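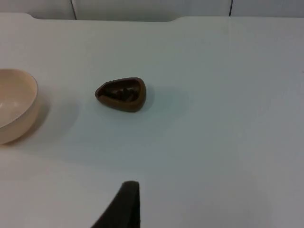
Unit Prices Should Be Set by Rule, and the Rule Should Include Type Size

The shelf label in an American grocery store carries two numbers. One is the price of the package. The other is the price per ounce, per pound, per quart or per hundred count, and it is the only one that lets a shopper compare two packages of different sizes. In many stores it is printed so small, and in such inconsistent units, that it fails at its single task.

I spent part of June reading labels in the two supermarkets in Tultton and the one in Iltthorpe. I looked only at dry goods: rice, oats, flour, lentils, sugar. Of 83 labels I wrote down, 40 used a different unit from the label directly beside them for the same product. Long-grain rice was priced per pound in the bag and per ounce in the box. Rolled oats appeared per ounce, per pound and, in one case, per serving. A serving is a figure chosen by the packer and has no place on a comparison label.

The usual defense is that any shopper can divide by sixteen. This is true and beside the point. The label exists to remove the arithmetic. If the reader must convert before comparing, the store has printed half a calculation and left the harder half undone.

A second defense is cost. Stores that print labels from a central item file already hold the net weight of each package. The unit is a field in that file. Changing it for a category is a data edit followed by a print run, and print runs happen with every price change anyway. The Benítez store in Iltthorpe relabeled its baking aisle while I was making my notes, for a promotion, and used the same mixed units on the new labels as on the old ones.

Type size is the other half of the problem. On the Trerkosier brand flour, the package price was set in numerals I could read from across the aisle. The unit price below it required me to bend down. Labels on the bottom shelf, where the large bags are kept, used the same small type as those at eye level. The large bags are where the comparison matters most, as the assumption that bigger is cheaper goes untested there. At one Tultton store the 400-ounce sack of sugar cost more per pound than the small bag two shelves up.

State rules vary, and many states have no mandatory rule at all. A workable one would be short. Assign one unit to each product category and require it on every label in that category. Set the unit price in type no smaller than half the height of the package price. Apply both requirements to sale tags, which at present often cover the permanent label and omit the unit price entirely. Exempt very small shops if necessary.

I would leave online listings for a separate rule. The sorting tools there raise different questions, mainly what happens when a listing has no weight entered and drops out of the sort. The paper label is the simpler case and should be fixed first.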